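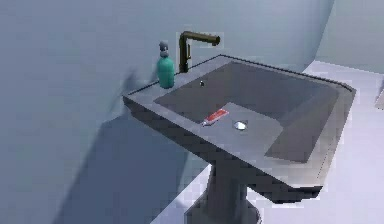

**Ticket 1325 - Kendudport Cricket League, online scorebook**

**Subject:** Second-innings totals and net run rate incorrect on the public table
**Raised by:** Devendra Shakya, fixtures secretary, Uvilari Cricket Club
**Handled by:** Tristlow Scoring Support
**Priority:** 3
**Status:** Closed, with one item carried forward

**Report received**

The club wishes to report an error in the published result of its home match against Worku. Uvilari batted first and made 183 all out. Worku were dismissed for a lower total and the scorers of both sides signed the book accordingly. The match page shows the correct result. The league table, however, records the match as a tie and has awarded one point to each side. The net run rate for both clubs has also changed in a way that does not agree with our own working.

The club asks that the table be corrected before the draw for the knock-out round is made. A copy of the signed scoresheet is attached.

*D. Shakya*

**First response, 10.40 am**

The report has been logged. Support has compared the attached scoresheet with the ball-by-ball record held on the system, and the two agree for the Uvilari innings. For the Worku innings, the record holds two closing entries. The first gives the total on the scoresheet. The second gives 183 and carries no bowler's name.

Please confirm the following:

- whether the match was scored on one tablet or two;
- whether the tablet lost its connection at any point after the tea interval;
- which version of the scoring app was in use (shown at the foot of the Settings page).

No changes should be made to the match by the club while the ticket is open.

**Reply from club, 1.15 pm**

Two tablets were used. The home scorer kept the main record and the Worku scorer followed on a second device in viewing mode. The connection at the ground is poor on the pavilion side and was lost for several overs during the second innings. The home scorer continued without it, as the league's guidance allows, and the overs were sent when the signal returned.

The Worku scorer recalls being asked by the app whether to "resume innings" and selecting Yes. The app version will be supplied this evening, as the tablets are kept at the ground.

**Support note, 2.05 pm**

The account given is consistent with the record. When the second tablet was told to resume the innings, it left viewing mode and became a scoring device. It then held the target screen open, and on closing the match it sent the first-innings total as the final score of the side batting second. The match page reads the first closing entry. The table reads the latest one, and so recorded a tie.

Steps taken:

1. Match locked against further entries from either device.
2. Second closing entry marked as void. It has been kept in the history and can be seen by league officials.
3. Table recalculated for the division.
4. Points checked by hand against the playing conditions.

After step 3 the points were correct but the net run rate for Worku was not. The table had counted only the overs bowled before the dismissal of the last batsman. Under the league's playing conditions, a side bowled out is treated as having faced its full allowance of overs. The dismissal had been attached to the voided entry and was therefore lost when that entry was removed.

**Reply from club, 7.30 pm**

Both tablets have now been checked. The main device is on the current version. The second device had not been updated since March.

The club notes that the points are now shown correctly and is grateful for the prompt attention. The run rate remains a concern, as three clubs are level on points and the order between them decides who is drawn at home.

*D. Shakya*

**Support note, 9.20 am (following morning)**

The all-out marker has been restored to the valid closing entry and the table recalculated a second time. Net run rate for both clubs now agrees with the figures supplied by Uvilari, to three decimal places. Worku have been informed of the correction and have raised no objection.

A search was made across more than 900 matches held for the current and previous seasons. No other match has two closing entries with different totals.

**Advice to clubs**

- Update every tablet before the match, including those used only for viewing.
- Where a second device offers to resume an innings, select No unless the main scorer has handed over.
- Compare the match page with the league table once the result has been sent, and report any difference before the next round - later corrections require the approval of the league secretary.

**Carried forward**

The wording of the "resume innings" message is to be reviewed by the app team under a separate ticket. The league has asked that viewing devices be unable to close a match.

**Closed with the agreement of the club, 11.50 am**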